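Iwona Baran
21 avril 2024

1/ Bon, plusieurs d'entre vous m'ont demandé à quoi ressemblent mes journées depuis que je bosse sur Flulley. Réponse courte : je montre à un bras robot comment ranger des petits trucs, encore et encore, et on enregistre tout. Réponse longue dans ce fil (allez vous chercher un café).

2/ Flulley, c'est notre projet d'apprentissage par imitation. Pas de trajectoires écrites à la main : je pilote le bras, le système garde les images et les mouvements, et le modèle apprend sur ces démos. Une démo = un « épisode ». Sur cette série j'en suis à 218 épisodes gardés, et je suis assez fière du chiffre !

3/ Ce que je regarde le plus, c'est la vue de la caméra au poignet. Vu de là, tout devient énorme, même une petite bague blanche au fond d'un V. Et blanc sur blanc, hein, sinon c'est trop facile :

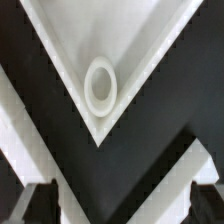
4/ CE QUI COMPTE DANS UN BON ÉPISODE
La régularité, mais pas trop. Si j'approche toujours pareil, le modèle apprend UNE approche et panique dès qu'on décale l'objet de deux doigts. Alors je varie : un peu plus à gauche, un peu plus haut, plus lentement. Par contre j'évite les hésitations au milieu du geste, parce que le modèle les copie à merveille. Il a appris à trembler comme moi un lendemain de mauvaise nuit, merci bien.

5/ Autre truc que j'ai mis du temps à comprendre : les rattrapages valent de l'or. Quand je rate une prise et que je la reprends proprement, je garde l'épisode, avec une étiquette « reprise ». En janvier je les jetais tous, quelle andouille. J'en ai 38 maintenant et j'en voudrais le double.

6/ Ce que je jette quand même : les épisodes où une caméra a perdu des images, ceux où ma main passe devant l'objectif, et ceux où j'ai oublié de changer la consigne écrite (« pose le cube » alors que je manipule une bague, bravo Iwona). Il y en a eu 11 à refaire sur cette série, presque tous de ma faute.

7/ La vue d'ensemble, pour ceux qui aiment les câbles. Les motifs noir et blanc sur les cubes et sur la carte au milieu sont des marqueurs : ils servent à retrouver la position de chaque chose par rapport aux caméras. Quand le calibrage est bon, c'est un bonheur. Quand il ne l'est pas, on s'en rend compte trois heures plus tard !

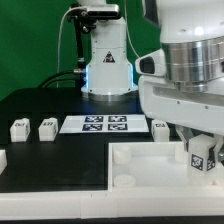 Côté table : les cubes à marqueurs, la carte et le bac blanc à droite.

8/ Pour le tri j'utilise Prudell, un petit outil maison qui aligne les vidéos et me laisse couper le début et la fin. Moche comme tout, mais il a un raccourci clavier pour « épisode suivant » et rien que pour ça je l'épouse. Il plante encore quand je renomme un dossier, on va dire que c'est son caractère.

9/ On me demande souvent si c'est répétitif. Oui ! Au bout de 7 épisodes d'affilée je fais une pause, je me lève, je regarde au loin. Sinon mes gestes se raccourcissent sans que je m'en aperçoive et ça se voit tout de suite dans les courbes.

10/ Prochaine étape : lancer un entraînement sur la série complète et comparer avec la version sans les reprises. Je posterai les résultats, même s'ils sont nuls (surtout s'ils sont nuls, ça m'intéresse davantage). Et si vous collectez des démos de votre côté, dites-moi comment vous notez vos ratés, je cherche un meilleur système que mon tableur à douze couleurs.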